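Monday, August – sink station, hand-held grippers

Okay, the Pridimo demos are back on! Target is 308 clean takes before we train anything, and I've stopped pretending I'll get there this week.

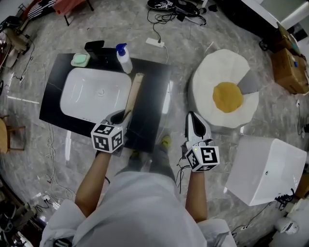 Slow hands help more than I expected. When I rush, the Zumix tracker loses the markers and I redo the take – 3 of them went that way before lunch.

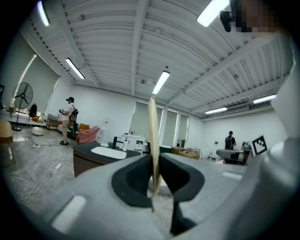
Force labels still need a rethink. Tokarz wants one value per grasp, which is silly for thin stuff. A folded strip pinched between the pads sticks up well above them, so do we log the pinch or the tip? Ask at 4.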